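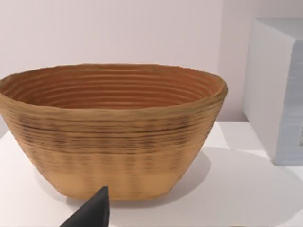
Home Talks Notes Contact

Do age bands sell picture books? Speaker notes, Tarosbridge

Start with the claim. Publishers say a "5 to 7" on the back cover helps parents choose. Ask who checked. Pause.

Banafsheh Bagheri's shop in Lusness put plain stickers over the bands in February. She logged 721 sales and saw no drop. One shop, one month — don't oversell it.
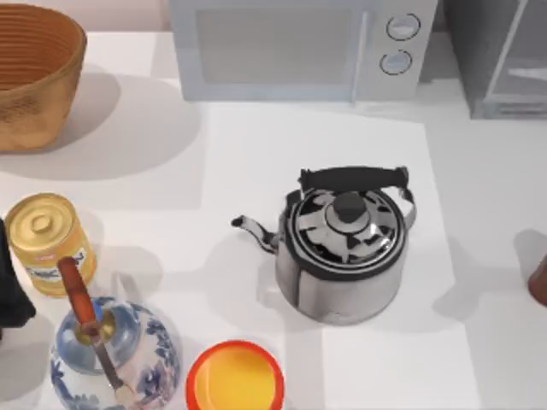
3 min read

Then the Grukemon survey: 2,547 parents, 43 percent "found bands useful." Read the question aloud, slowly. It never asks if they bought the book.

Man-lok Wu will object that librarians like bands. Some do. His 16 interviews were all with people who shelve by them.

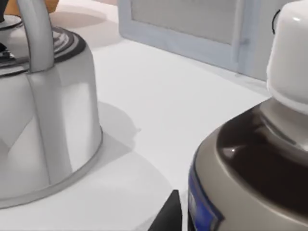
Kettle with a ringed lid

My own doubt: a seven-year-old who still wants the bear book sees "3+" and puts it back. I've watched it happen twice, which proves little. Say so.

Skip the Cáceres slide if short of time. Questions.

Last updated 29th May
Contact | Back to top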